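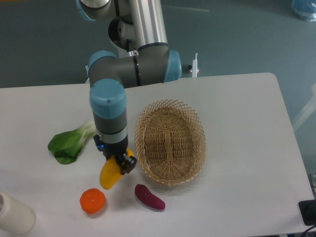 How do you store a play food set between visits?
Wipe each piece with a damp cloth, let it dry overnight, and keep everything in one lidded box.

Play Food Table, Kerkley Toy Library

Our pretend market table is open on Saturday mornings for children aged 2 and up. Naa Quansah put the set together and Gert Van Wyk looks after the loans. The picture at the top of the page has part of the fruit and vegetable group, with the wicker basket in the middle of the table.

The fruit is a yellow plastic banana and a plastic tangerine. Both are popular with the youngest children, who mostly like to fill the basket and tip it out again.

The vegetables are a bok choy with dark green leaves and a reddish-purple sweet potato. Older children use these for the shopping game.

The basket is oval, light tan, and woven with an open diamond pattern around the rim. It goes out on loan with the food for 13 days. Please return it with the food inside. Loans can be renewed once at the front desk.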